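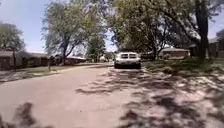 A reader in Prasalcombe asks whether one walk a year is enough for a street with mature trees, as her own road was checked in winter and by June the signs were hidden by leaves. It isn't enough. The Ekosden list now has two walks, one with bare branches and one in full leaf.

27/05/2025
By the Leltovlow Street Care desk

Summer walk checklist, with comments from the last round

1. Road surface
Cracks, dips, loose edges, old trench repairs.
Comment: Trench repair by number 111 has sunk at one end. Report to the water company first, then to us. Fine cracks elsewhere, no action.

2. Overhanging branches
Clear height over the road and over the footway.
Comment: Low over the footway at the Ekosden Lane end. Pruning asked for. Check for nests before any cutting.

3. Roots
Lifted kerbs and slabs.
Comment: One slab lifted outside the old chapel. Marked with yellow paint. Do not grind the root.

4. Street lights
Column number readable, door shut, lamp not covered by leaves.
Comment: Column 266 has its door hanging open. Phoned through the same day, as wires can be reached. The rest need looking at after dark, so this item stays open.

5. Signs and sight lines
Stand where a driver would stop at each junction and look both ways.
Comment: Hedge on the corner of Woldemariam Close has grown out again. Second letter sent to the owner.

6. Drains
Grates in place, not blocked.
Comment: Leaf litter on two grates, cleared by hand. No standing water.

7. Parked vehicles
Room for a fire engine, dropped kerbs clear.
Comment: Passed. Repeat in the evening when more people are home.

Walk in pairs and wear a bright top. Sheets go back to the desk within 5 working days, filled in or not.

Contact the desk | © Leltovlow Street Care | Back to top

Related
Winter walk checklist
How to report a street light
Hedges and the footway: what owners must do
Prasalcombe drain clearing dates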